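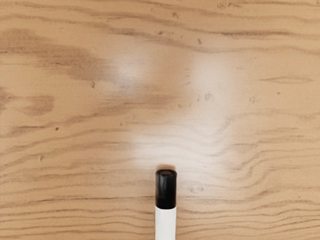 Trornora library is ditching the printed sign-up sheets, and I have feelings

So the news first, for those of you who only read the top bit: starting in April, the Trornora town library is dropping the paper sign-up sheets for its evening classes. Everything moves over to an online booking page called Skollero, and the clipboard by the front desk goes away for good. If you want a spot in bread baking, beginner Portuguese or the watercolor group, you'll book it on your phone or ask the desk to do it for you.

I went down there on Sunday to ask what was going on, and I ended up staying most of the afternoon (the reading room has the good chairs now, go and see them!). Raphaël Charpentier, who runs the evening program, was stacking last season's brochures when I found him. He told me the classes took 2342 sign-ups last year, every one of them written by hand and then typed into a spreadsheet afterward.

"I can read most people's handwriting by now," he said. "Phone numbers are the hard part. A one and a seven will ruin your week."

I believe him. I signed up for the bookbinding class last fall and never got the call, and when I asked about it he went and looked, and sure enough the last digit of my number had gone in wrong. I missed the whole thing. My sister went and made a very nice notebook, which she has shown me several times.

The waiting lists were the other headache. At the end of last season there were 246 people on them, a lot of them on two or three lists at once, and when somebody dropped out the desk had to call down the page until a person picked up. With the new page you get a text, and you have until noon the next day to say yes. After that it goes to the next name.

Prices aren't changing. Most classes are still $15 for the season, and the repair night is still free. Kids' classes still need a parent to sign the form in person, so there'll be a little bit of paper left after all.

Now, my feelings. I liked that clipboard! You'd stand in line on the first morning with your coffee and read who else was taking ballroom, and half the time that's how you talked yourself into it. I said so to the woman behind me at the desk and she said she felt the exact opposite, she never wanted the whole town knowing she was taking ballroom. Fair enough. The new page doesn't show names at all, only how many places are left.

There's help if you need it. The desk will run walk-in sessions for anyone who doesn't get along with websites, and you don't need an email address – a phone number will do, and they'll print your confirmation if you want something to stick on the fridge. People without a library card can still book, but card holders get in 2 days earlier, same as before.
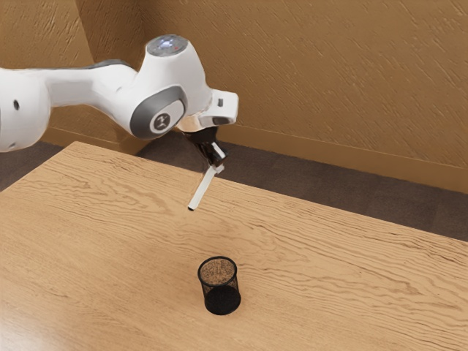
White arm over a light wooden table.

The Oyelaran Room upstairs gets the bigger classes this time, including ballroom, and the Portuguese group moves down to the ground floor, where it should be a lot quieter than it was next to the tap dancers. Drop-in chess stays where it is.

One last thing I nearly forgot to ask. The old sign-up sheets go back years, and Charpentier is keeping one from each season for the local history shelf. The rest get shredded over the summer. If you were on the waiting list for something last season, you don't carry over automatically, so put your name in again when booking opens. Mine's going down for bookbinding.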